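The Case for the Unfinished Memoir

Publishers continue to ask that an account of serious illness end in recovery. Elsie Bright's last manuscript, 795 pages written between hospital admissions, was declined by Ekside on the ground that it had no final chapter. This journal regards that decision as mistaken.

A memoir is owed to its readers as a record. Mrs. Bright wrote plainly about pain, about money and about the friends who stopped calling - matters that a tidier book would have left out. Her editor, Saskia Tuhiwai, has since placed 25 of those pages with Hikero, which will print 1,000 copies in September.

Larger houses should follow. A writer's death does not cancel the work already done, and families should not be asked to supply an ending on the writer's behalf.

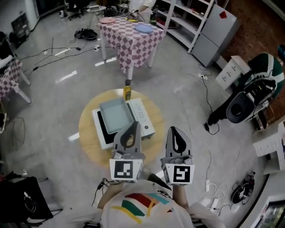
Vol. 25, No. 2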